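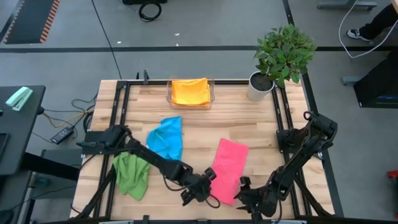 Según Nokuthula Ngubane, doblar trapos no se enseña, se hereda, y dedicarle una sesión entera de la asignatura es cobrar dos veces por lo mismo. Lo dejó dicho en el foro del curso y lleva ya once respuestas, casi todas a favor. Tomo nota. La sesión se da igual y entra en el examen.

Organización del espacio doméstico
Apuntes de la sesión 7: Textil menudo

Qué entendemos por textil menudo

Todo paño de uso corriente que cabe abierto sobre una mesa de trabajo: bayetas, paños de cocina, servilletas, toallas de manos. Quedan fuera las sábanas (sesión 9, traed paciencia) y los calcetines, que el programa aborda en un anexo porque el departamento no se puso de acuerdo.

El textil menudo tiene mala prensa. Es barato, se mancha enseguida y acaba en un cajón que se abre con el hombro. Por eso sirve para aprender: nadie llora por un paño mal doblado, y los errores se ven desde la puerta.

Los tres estados

Usaremos la terminología del manual de Zircombe, que es fea pero se recuerda.

Estado A, bulto. El paño está arrugado sobre sí mismo y no se le distinguen las esquinas. El azul claro de la mesa es un bulto de libro, con su pico hacia arriba y todo. El verde también va para bulto, con el agravante de que una parte le cuelga sobre el borde.

Estado B, extendido. Se reconoce la forma y las arrugas son menores. El rosa está en B, aunque en diagonal y con el borde inferior algo arrugado. Un paño torcido se puede doblar perfectamente; lo que sale torcido después es otra conversación.

Estado C, plegado. Cantos alineados, grosor parejo, tamaño acorde con el recipiente. El amarillo anaranjado de la caja transparente está en C.

De A no se pasa a C. Todos los años alguien lo intenta, cogiendo el bulto por donde puede y dándole palmadas hasta que parece cuadrado. Eso se llama empanada y puntúa como A.

Procedimiento

Primero se buscan dos esquinas contiguas. Si al tirar de ellas el paño se retuerce, son opuestas: se suelta una y se recorre el borde con los dedos hasta la siguiente. Se levanta, se deja caer el peso y se posa sobre la mesa empezando por el lado más alejado del cuerpo.

Se alisa del centro hacia fuera, con la mano plana. Alisar de fuera hacia dentro produce una cordillera en el medio, muy vistosa.

Se gira el paño hasta que un lado quede paralelo al canto de la mesa. Si el tablero es de listones, como el nuestro, las vetas sirven de guía y no hay excusa.

Primer pliegue por la mitad, esquina con esquina. Segundo pliegue en el otro sentido. El tercero depende del recipiente, y aquí es donde se pierde media clase.

El recipiente manda

Se mide antes de doblar. El paño plegado debe ocupar la mayor parte del fondo sin subirse por las paredes. Si sobra mucho hueco, se desplaza cada vez que alguien mueve la caja; si falta, se comba y a la semana vuelve a ser un bulto, ahora con techo.

La caja transparente tiene defensores y detractores. Annatjie Buthelezi sostiene en su capítulo (páginas 218 a 228, lectura obligatoria) que ver el contenido obliga a mantener el orden. Horácio Prata le contesta en una nota al pie bastante larga que ver el contenido obliga sobre todo a comprar otra caja, opaca. Leed a los dos. Yo tengo una de cada.

El color

Con paños de distinto color la tentación es asignar funciones: uno para cristales, otro para el baño, otro para la encimera. El sistema funciona en casas de una persona. A partir de dos, cada cual trae su propio código y lo considera evidente. Si se adopta, se escribe y se pega por dentro de la puerta del armario.

Sobre las plantas

Una maceta en la esquina de la superficie de trabajo es asunto de preferencias. La mía es que esté lejos: las hojas se enganchan al sacudir y la tierra tiene vocación viajera. En el caso Jallutska, que veremos en la sesión 8, la maceta se queda donde está durante toda la operación y se trabaja en la mitad contraria. Es una solución. También lo es moverla.

Práctica para casa

Escoged un cajón de textil menudo, propio o ajeno con permiso. Clasificad su contenido por estados antes de tocar nada. Plegad hasta C y anotad las medidas del recipiente y el número de pliegues de cada paño. Volved a mirar el cajón el domingo, sin haberlo retocado entre medias, y escribid qué ha pasado.

Extensión máxima, 80 líneas. Quien conviva con alguien que deshaga el trabajo puede incluirlo como variable, sin insultos.

Dumisani Molefe recoge las entregas en papel. Las que lleguen arrugadas se clasificarán según la tabla de arriba.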